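Home | Research | Safety | Galleries | Contact

Incident Review Gallery: Handheld Gripper Tracking Fault
28 October 2024
Prepared by Madhu Nautiyal, Grasberg Laboratory Safety Office

The Grasberg laboratory has completed its review of the tracking fault that interrupted the Stilludby kitchen tasks programme. The fault caused the recorded position of one gripper to drift during use. Motions learned from those recordings were later played back on the Drarkidham arm, which struck a bench guard at low speed and stopped. No injuries were reported. The review found that 172 recordings were affected, and all of them have been withdrawn. Staff and visiting researchers are asked to read the note with the picture before booking further sessions.

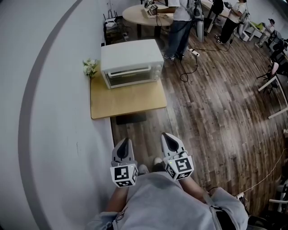
Marker cubes are now inspected before each session, under a procedure written by Elias Salameh. The review traced the drift to a cube that had worked loose on its mount, a fault that is easily missed by an operator whose attention is on the task. Each gripper carries its cube at the base, with a different set of black square codes on each, and the operator must confirm that both are firmly seated before recording begins. A green indicator light, such as the one near the top edge of the right-hand cube, is not to be taken as proof that the mount is secure. The review also recommends that cables on the floor be kept clear of walking routes. Although cables played no part in the fault, Julián Mateos recorded 2 near trips in the same period, and these have been entered in the hazard register.

Playback on the Drarkidham arm remains suspended. It will resume in December, subject to approval by Najwa Twal — until then, no motion file may be loaded without her written consent. Operators trained before the new procedure took effect must repeat the short induction. Replacement mounts have been ordered through Obeidat and will be fitted by laboratory staff.

Questions about the review should be directed to the Safety Office.

Contact us | Copyright Grasberg Laboratory | Back to top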